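Ticket 267: Vido heated throw, controller shows fault and shuts off
Product line: Nondotley home textiles
Status: Closed
Opened: 10th July

Reported: Throw heats on setting 3, then the controller blinks and cuts power after 16 minutes. Same result on two wall outlets. No extension cord in use.

Checks
- Connector reseated at the foot pocket. No change.
- Throw laid flat, no folds, nothing on top. No change.
- Controller swapped for a spare from the Ulirmont store. Fault still present.
- Resistance across the pocket terminals drifts when the hem is flexed. Steady when the hem is left alone.

Cause: Wire channel stitched too close to the connector pocket. Machine washing pulls the lead against the seam. The Shenoy throw has a longer pocket and does not share this part.

Resolution: Throw replaced, old unit scrapped. Do not re-stitch the channel. Care label text to be changed to gentle cycle, line dry only.

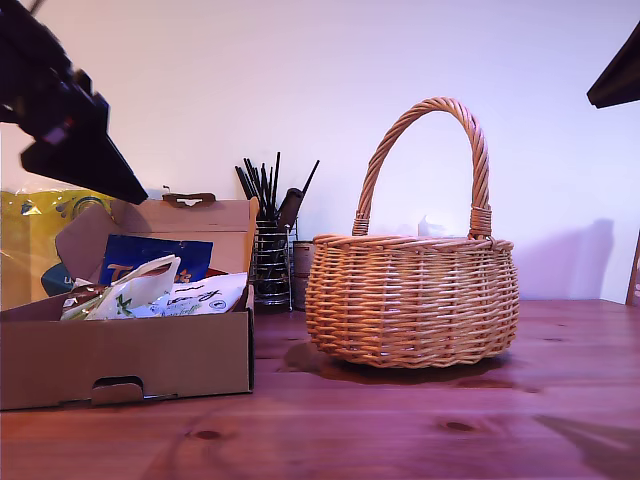
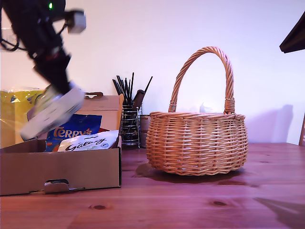
Wicker basket and open cardboard box on the tabletop, both views.

Comments (3)

Same blinking on mine, started in February after the second wash. Is the twin size affected?

Mine quits on setting 4 but runs all night on 1.

Does the new label apply to throws already sold?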